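**The Himomton Run**

15/12/2018

The night bus to Himomton had 54 seats and one working heater, and Kanchan Singhal got the seat right on top of it. She took this as a sign! Everything had been a sign since morning: the clear sky, the free tea at the depot, the man at the ticket window who gave her back the right change without being asked.

She was going to hear the Badano bells. Her grandmother had talked about them for years, how they rang once each winter from the old tower above the river, and how the sound came down the valley so slowly you could finish a sentence before it reached you. Kanchan had a notebook, a flask, two pairs of socks and a recorder she barely knew how to use.

"First time?" asked the man across the aisle. He had a huge paper bag of oranges on his lap and was already peeling one.

"First time. You?"

"I was born there." He held out half the orange. "Dinesh Kandpal. I used to ring the small one, the bell they call Shukla. She's flat, poor thing, but you'll love her."

Kanchan wanted to know everything at once. How heavy was the rope? Did your ears hurt? Was it true that the big bell, Tranance, could be heard 5 valleys away? Dinesh laughed so hard he dropped a piece of peel down the heater grille, and for the next hour the whole bus smelled wonderful.

The rope was as thick as a wrist, he told her. You didn't pull it so much as lean on it and let it take you up on your toes. When he was a boy he weighed so little that it lifted him clean off the floor, and his uncle had to hang on to his ankles.

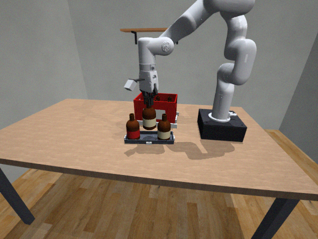 *White arm, red crate, tan table.*

They changed buses at the foot of the pass, stamping their feet in the snow while the driver argued with a padlock. The second bus was smaller and much louder. Kanchan tested her recorder on the engine, then on Dinesh singing the first line of a song about a goat, then on the engine again, and when she played it all back the goat song was by far the worst of them. She kept it anyway.

"There were 2000 people in town when I rang," Dinesh said as the road began to drop. "Maybe 1000 now. But they all come out. You'll see them standing in their doorways in their good coats."

And they were! The bus rolled down the main street just before dawn and there they stood, in doorways, on steps, at the well, with babies on their hips and steam coming off their cups. Kanchan tumbled out with her bag half open and one glove missing. She found a wall to lean on and pressed the red button.

Up at the tower, a lamp moved behind the slats.

"Watch," Dinesh whispered, pointing. "Say something now. Anything."

"My grandmother used to stand on this street," said Kanchan, "and she told me that if I ever came here I should wear two pairs of socks."

Then the sound came down over the roofs, deep and gold and far bigger than she had imagined, and right behind it, a little flat, came Shukla.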